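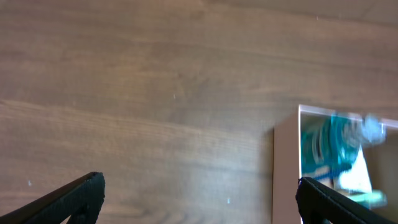

How long should a robot packing demonstration last at an open day?
Plan on 13 minutes per group, with 6 of those kept for questions. Visitors lose interest if they watch the same move over and over, and the operator needs a short break between groups.

These are the steps we use at the Drostby workshop. They assume a two-arm table setup and a simple task, such as putting toiletries into a small box.

Before the doors open

1. Clear the tabletop and wipe it down. Dust shows up on the wrist cameras.
2. Home both arms and check that the cables move freely through the full reach.
3. Pick items of different shapes. A bottle, a flat package and a slim tube make a good mix. Avoid anything over 500 grams.
4. Run the whole task twice. If a grasp fails both times, swap the item.
5. Put the visitor line on the floor, 2 meters from the table edge.
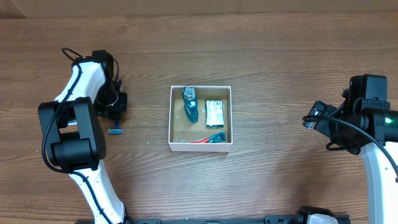
Keep one item outside the box when a group comes in, so people can follow a single pick from start to finish. Say which arm will move before it moves. Children tend to watch the wrong one.

During the demonstration

6. Start at half speed. Go to normal speed only after the first item is down.
7. If an item slips, stop the arm, put the item back by hand and start that pick again. Tell the group what you are doing.
8. Show the wrist camera view on the side screen – the Pallard monitor is bright enough with the blinds open.
9. Leave the stop button with the operator at all times, even during questions.

Between groups

Empty the box and check the finger pads for wear. We changed a set of pads halfway through the February open day and lost roughly one group's worth of time, so keep spares in the Koivisto drawer with the hex keys.

Last updated August 11, 2023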